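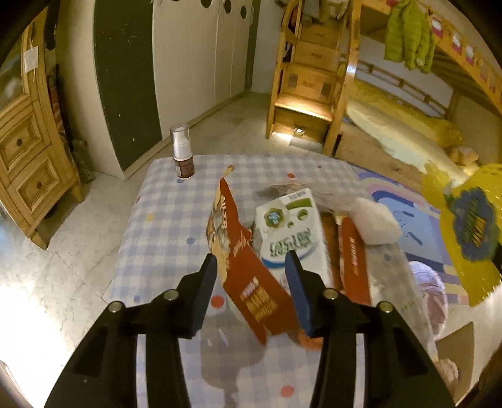

Rodica Pop wants to know why a tidying project that has been paid for since spring still has tables that look like this one, and whether the second half of the grant should be released at all. It is a fair question, and I would rather answer it than talk around it.

Progress report to Motirlow, Home Order program, September

Spending to date is $1,357 against a budget of $1,435. Of the 12 households that signed up through the Irnitz office, 9 are still taking part. The other three stopped returning calls in July and I don't expect them back.

The plan we inherited from Zureo treats the low table in the main room as the "landing spot," to be cleared every evening. I had doubts about this in the proposal and I have more now. A milk carton, a bag of snacks, a pump bottle, a red box already caving in, a white sponge or foam block: these things belong in three or four different places, and the plan gives a family one basket to put them all in. What we see on visits is the basket filling up and the table filling up again next to it.

The Marinescu checklist has been handed out to everyone. Families say they like it. I put little weight on that, as only two could find their copy when I asked.

Some things did work. Flattening cardboard as soon as it is empty is a habit that five homes have kept. Drawers near the table get used when one of them is emptied first - a chest full of old linens helps no one. Wipe-clean tablecloths were popular, though I can't say they have made anybody tidier.

For the next period I am asking to drop the evening clearing target and spend what is left on drawer dividers and a second visit to each home. Before and after scores are attached for the nine homes. Please read them with care, as families scored themselves and the "before" was filled in from memory.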